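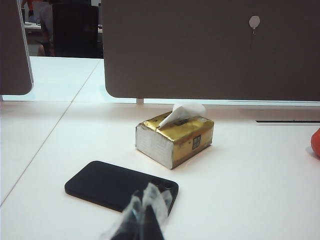 Phone and tissues on the desk.

I deleted Fademix in July, at six in the morning, before I was properly awake. I'd been on it for eleven years. I thought I'd write down what happened after that, as a few people have asked me why they can't find me.

The reason was fairly dull. I had over 200 people on my friends list and I was seeing posts from perhaps a dozen of them. The rest of what came up was ads for mattresses, videos of strangers restoring axes, and a group called Jillitz Swap and Sell that I never joined and could not leave. I pressed the button, then the other button, then typed my password twice. They give you a month to change your mind and send an email each week to remind you.

The first few days I kept picking up the phone and putting it down again. My thumb went to the spot where the icon used to be, which by then was the weather. I knew a lot about the weather that week.

After that I tried Vusik, which my cousin uses. Vusik is meant to be for small groups, and you can only add people whose number you already have. I liked the idea. In practice I had three people on it, one of them my cousin, and he posts his lunch. It also makes a sound when someone has looked at your profile, and I couldn't find the setting to turn it off. I lasted until the end of the month.

What I missed was smaller than I expected. I missed birthdays. I have never been good with them and had let Fademix do it for me, so I forgot my aunt's and had to ring her two days late. She was fine about it. We talked for an hour, mostly about her knee and the neighbour's fence, and she told me she'd closed her own account years ago. I hadn't noticed. I had probably been wishing her happy birthday on a page she couldn't see.

I also missed the local noticeboard. Our street page was where you found out the water was going off, and I was caught with shampoo in my hair the first time it happened. I've since asked the couple at number 6 to text me. They do, and they also text me about other things, like lost cats and who has spare lemons. I've had more lemons this winter than in the last few years put together.

Aslı Eren is the one I was worried about. We shared a house when we were both studying, and for a long time the only contact we had was that she'd like a photo of mine and I'd like one of hers. I didn't have an address or a current number for her. Before I closed the account I sent her a message with my email in it and heard nothing for weeks. Then she wrote back, a very long email with no paragraphs. She's moved twice and changed jobs, and she has a son who plays the trombone. None of it had been on Fademix, or if it had, it was never shown to me. We write every couple of weeks now. I'm slower than she is and I owe her one at the moment.

My father thinks all of this is funny. He was born in 1960 and has never had an account with anyone. He keeps phone numbers in a red address book with the dead ones crossed out, and when he wants to know how somebody is, he calls them during dinner. I've bought an address book too. It has about a page and a half filled in so far, and most of that is in pencil.

I'm not completely off everything. I still read the forum for my bread maker (it's an old Ueda and the paddle is hard to get), and I still have this blog, which I suppose counts. Comments are open again now that I've fixed the spam filter. If you used to reach me the other way, the email address is on the contact page. Send me your birthday while you're at it, and your street address if you'd like a card. I have a box of them left over from Christmas with the greeting inside left blank.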